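Section 4. Ceiling Fan and Air Circulator Set-Up

4.1 Before You Begin

The Covus 60 is a ceiling-mounted air circulator for indoor rooms with a ceiling height of at least 8 feet. The blade span is 60 inches. Read Section 2 (Electrical Supply) before starting. The wall control is supplied in a separate carton, part number 517, and is installed last.

Check that the ceiling box is marked as acceptable for fan support. A box marked for light fixtures only must be replaced. The bracket will not fit a box with an inside depth of less than 1 1/2 inches.

CAUTION: Switch off the circuit at the breaker panel. The wall switch alone does not isolate the supply.

4.2 Installing the Hanger Bracket

1. Confirm with a tester that no voltage is present at the ceiling box.
2. Pull the supply wires through the center opening of the bracket.
3. Align the two slots with the threaded holes in the box. The arrow stamped on the bracket must point toward the longest wall.
4. Fit both machine screws with lock washers and tighten fully.
5. Pull down on the bracket with both hands. If it moves, remove it and inspect the box mounting.

NOTE: On a sloped ceiling, use the Lodhi angle adapter (sold separately). The open side of the adapter faces the high side of the slope.

4.3 Hanging the Motor

1. Loosen the set screw on the hanger ball and slide the downrod through the canopy.
2. Feed the motor leads up through the downrod.
3. Seat the downrod in the motor coupling. Insert the clevis pin, then the cotter pin, and spread the legs of the cotter pin.
4. Tighten both coupling set screws and their lock nuts.
5. Lift the assembly and lower the hanger ball into the bracket. Turn it until the tab drops into the groove.
6. Attach the safety cable to the ceiling joist, outside the ceiling box.

CAUTION: Two people are needed for step 5. Do not lift the motor by the leads.

4.4 Wiring

1. Connect green to the bare or green supply conductor and to the bracket ground lead.
2. Connect white to white.
3. Connect black to black.
4. If the light kit is fitted, connect blue to the switched conductor. If it is not fitted, cap blue and leave it in the canopy.
5. Turn all connectors upward and push them into the box – green and white on one side, black and blue on the other.
6. Raise the canopy and fit its four screws.

4.5 Fitting and Balancing the Blades

Blades are weighed and packed as a set. Do not mix blades from different cartons.

1. Attach each blade to its arm with three screws and fiber washers. Start all three before tightening any of them.
2. Attach the arms to the motor, working across the hub.
3. Measure from each blade tip to the ceiling. Readings should agree within 1/8 inch.
4. Restore power and run at low speed for ten minutes.
5. If the fan wobbles, switch off, wait for the blades to stop, and place the balancing clip halfway along one blade. Repeat for each blade and keep the position that gives the least movement.
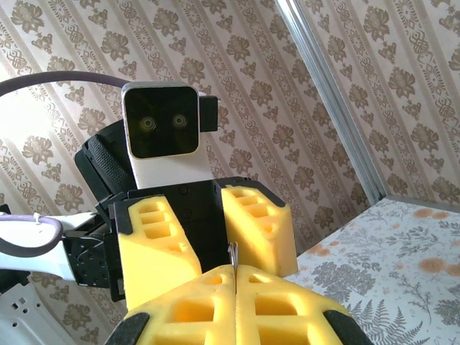 6. Move the clip along the selected blade in 2-inch steps, testing at each step, then fix an adhesive weight on the centerline of the blade at that point. Remove the clip.

NOTE: A slight sway of the downrod at high speed is normal. Contact between the canopy and the downrod is not.

4.6 Wall Control

The Surkska wall control replaces a standard single-pole switch. It must not be used with a separate dimmer on the same circuit.

1. Switch off the breaker again and remove the old switch.
2. Connect the two black leads to the supply and fan conductors, in either order. Connect green to ground.
3. Mount the control and fit the cover plate.
4. Restore power. Hold the lower button until the indicator blinks twice.
5. Select a speed. Level 4 corresponds to 80 percent of full output, Level 5 to full output.

If the indicator stays red, the control has not found the motor. Repeat step 4 within one minute of restoring power. If it is still red after three attempts, see fault code 1828 in the Tiseser service table, Section 7.

4.7 Direction of Rotation

For cooling, the blades turn counterclockwise as viewed from below. For winter use, set the reversing switch on the motor housing to the up position with the fan stopped. Retighten the blade screws at each seasonal change.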